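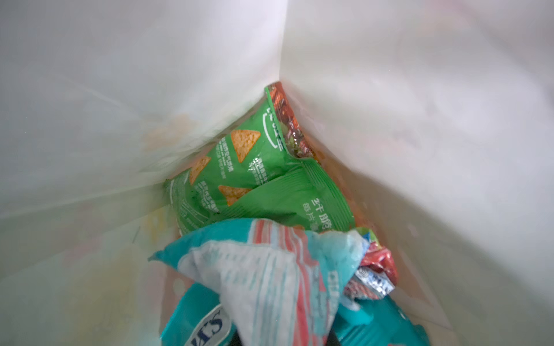
Tredura vende su kit de mantenimiento para células de dos brazos como si fuera medio taller en una maleta. Cuesta 228 euros y trae llaves, bridas, una plantilla para alinear la cámara de muñeca y un manual que promete ahorrar "hasta 100 horas de ajuste". Llevo 6 semanas con él y sigo sin saber de dónde sale esa cifra.

Las llaves son correctas y entran bien en la base atornillada al perfil. Las bridas, blancas y baratas, aguantan. El problema es el manual: le dedica dos páginas al tubo corrugado y ni una línea a limpiar las ranuras del carril, donde se mete el polvo negro.
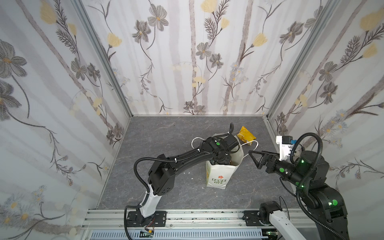 y con las pinzas pasa lo mismo. La plantilla va bien si el brazo trabaja sobre una superficie plana. Para meter la muñeca en una bolsa de papel con asas de cuerda hay que corregir la altura a mano, y eso ya lo hacía yo con una regla. La de Vasilakis, más fea, trae tope regulable.

Tampoco me convence el aceite que recomiendan. Lo dejé en la caja. 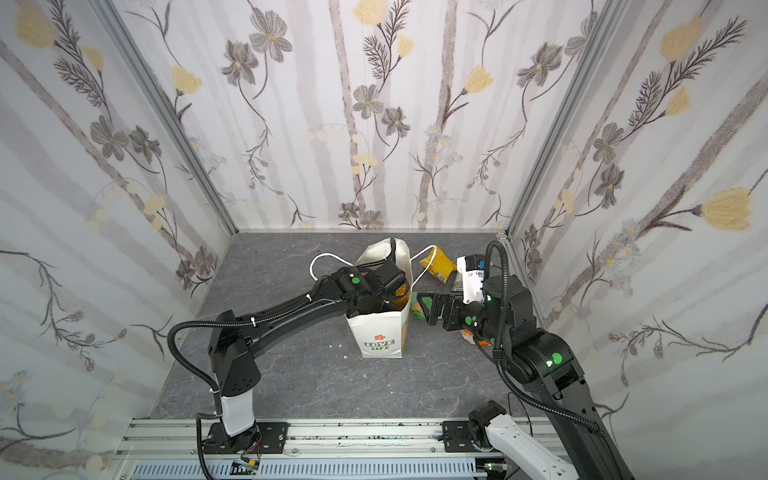 Li-hua Kong comentó el sábado que a ella la plantilla sí le compensa, sobre todo al cambiar de pinza, pero que las llaves las compraría sueltas.

Puede ser. Yo, por ese dinero, esperaría a la próxima versión.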